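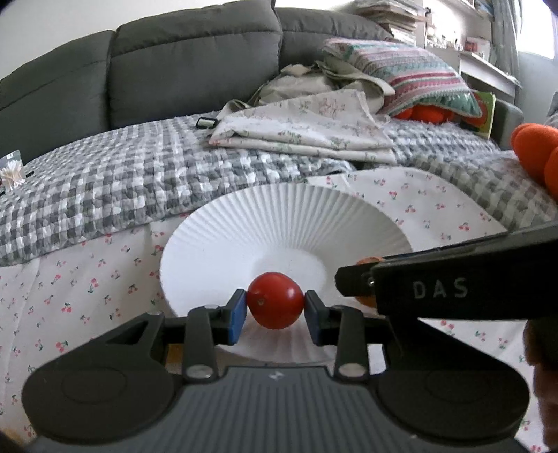
Jalton Small Items: Sorting and Bowl Filling

Data card, April version

What is inside

Jalton is a collection of short recordings of small household things being picked up, moved and put into dishes. It contains 700 clips of small items and 95 still pictures taken from them. Many items are food: cherry tomatoes, grapes, walnuts, dried apricots. Others are soft or light things such as pom-poms, buttons and corks.

The activity

Every clip shows one simple task. A small item is taken from one place and put in another, mostly a bowl or a plate. The item should arrive whole. For tomatoes this means the skin is not broken; for walnuts we are less strict.

The dishes

We used 4 kinds of dish:

- fluted bowl, white, with a wide rim and a small smooth centre
- flat plate
- deep soup bowl
- egg cup

The fluted bowl is the most difficult one to label. The ridges make grey shadows, and a small fruit near the rim can be partly hidden. If you cannot see enough of an item to name it, please use the label "small round item" and do not guess the colour or the kind.

Labels

item - the thing which is being moved
dish - one of the kinds in the list
surface - table, bed, floor or shelf
state - held, resting, falling, not visible
other - everything else that is soft, bright or round and could be confused with the item

The field "other" was added after the first version, when orange pom-poms were labelled as fruit in several clips. We corrected the ones we found. Some mistakes can remain.

Folders

clips/ the recordings
stills/ the single pictures
labels/ one text file for each clip, with the same name
notes/ remarks from the labelling, in English and partly in German

Known limits

All recordings were made by daylight in Diltetberg, in ordinary rooms. There are no evening clips. The tomatoes are all red and of similar size, so please do not use this collection alone to judge ripeness. The Nautiyal part (cutlery and lids) is a separate download and has its own card.

Size and use

The full download is 3000 MB. You may use it for teaching and research. If you publish something, please name the collection and the version. Corrections to the labels are welcome - send the clip name and the line you would change to the Endus list.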